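Print this page | E-mail this page

Robot Cell Safety and Fault Handling
Handout 6: Loss of grip during drive removal
Prepared by Palesa Xaba, January

Read before the Thursday session. Bring your fault log sheets.

1. The fault

The disassembly cell at Zundolthorpe takes hard drives out of desktop computers and sets them aside for wiping. On cycle 316 of a planned run of 1,000, the arm reported a good grip, started its lift, and stopped with a force limit error 33 mm above the pick point. The drive slipped from the fingers and fell back into the case. The operator, Adi Chin, pressed the emergency stop. There were no injuries. The power connector on the drive was cracked, and one finger pad had to be replaced.

2. Approach to the drive

The program closes the fingers on the blue carrier and pulls along the rails. It assumes that both the power and data plugs have been taken off at the prep bench. On cycle 316 the power plug was still in place. The wrist camera is the last check before contact, and an operator reviewing its view should look for colored wires ending at the base of the drive. If a plug is seated, reject the unit.
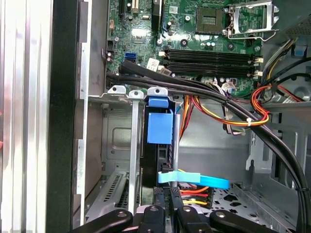
3. Why the controller did not stop sooner

The grip check used finger position only. Fingers closed on a carrier stop at the same width whether the drive is free or held by a cable, so the check passed. The force limit on the lift had been raised the week before to get past stiff carriers, and the change was not entered in the log. By the time the new limit was reached, the cable was tight and the pads had begun to slide.

Two faults are therefore recorded:
- Prep fault: power plug not removed.
- Control fault: lift force limit changed without review.

Either one alone would most likely have given a clean stop. Treat them as separate entries on the log sheet, each with its own corrective action.

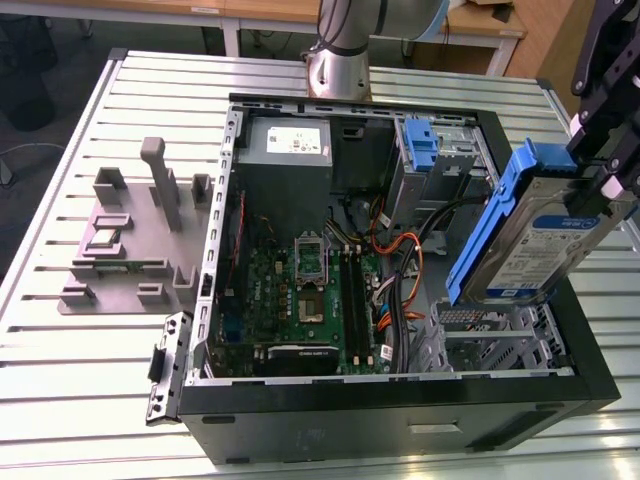

The Truneo recovery procedure was rewritten after the incident. The old version told the operator to open the gripper after any force error. That is acceptable when the load is resting on something. It is a hazard when the drive is held over the lower bay and partly past the edge of the case, where a release can drop it onto the table or into the open chassis. The revised steps are:

1. Press the emergency stop. Do not reach under the load.
2. Confirm on the pendant that the gripper is still closed.
3. Support the carrier by hand from the side, fingers clear of the pads.
4. Release with the manual valve and remove the drive.
5. Inspect the pads and plugs. Enter the force reading in the log.

4. For discussion

Step 3 puts a hand near a closed gripper. State what must be locked out first, and who holds the key. Then propose a check that would detect an attached cable within the first 2 mm of lift.

Related handouts
- Handout 4: Force limits and change control (Tamia cell)
- Handout 5: Emergency stop categories
- Handout 7: The Hidayat conveyor jam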